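Sarnwood Door Words
A word list of door and joinery terms, with notes on how people use them

Hello, and thank you for stopping by! This folder holds the word list that Waltraud Mayrhofer and I have been putting together from old joiners' notebooks, shop catalogs, and a good many long phone calls. It started as a way to settle an argument over the difference between a stile and a rail (the stile goes up and down, the rail goes across), and it grew from there.

What you get

The list has 799 entries in one file, terms.csv. Of those, 571 have a full definition, and the rest have a short note and a pointer to another entry. Every row has the same 7 columns: term, part of speech, definition, variant spellings, region, source, and remarks. The remarks column is where we let ourselves ramble, so if you are loading the file into something tidy you may want to drop it. We would be a little sad, but we would understand.

Spellings are kept the way the source had them. "Molding" and "moulding" both turn up, and the American form is always the main entry. Please don't merge the two with a find and replace, as Fabian Gisler did once on a Friday afternoon, or you will lose the variant column along with it.

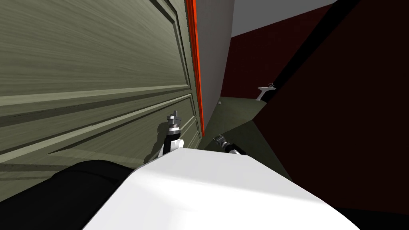
Paneled door in sage green, computer rendering. See the entries "panel," "raised panel," and "panel molding."

Where the words come from

Most of the entries come from the Zosstead notebooks, which Hannelore Tanner typed up over two winters from handwriting that I can only call brave. Others came from Luzius Brunner, who hung doors for most of his working life and has firm views on the word "architrave." Where he and the notebooks disagree, both meanings are listed and numbered, notebook first.

The region column is the weak spot. A blank there means we don't know, and it should not be read as "used everywhere." Hardware terms are thin too, especially for locks and closers. Hinges are in better shape.

Using it

You may copy, print, and change the list for any purpose, and we ask only that you mention Sarnwood Door Words somewhere a reader can find it. The file is plain UTF-8 with commas, and definitions that contain commas are in double quotes.

Corrections are very welcome, even tiny ones. Send the term, what you think is wrong, and where you heard or read the other version. Gion Ruchti looks after the changes file and will add your name unless you'd rather he didn't.

Last updated 17 September 2020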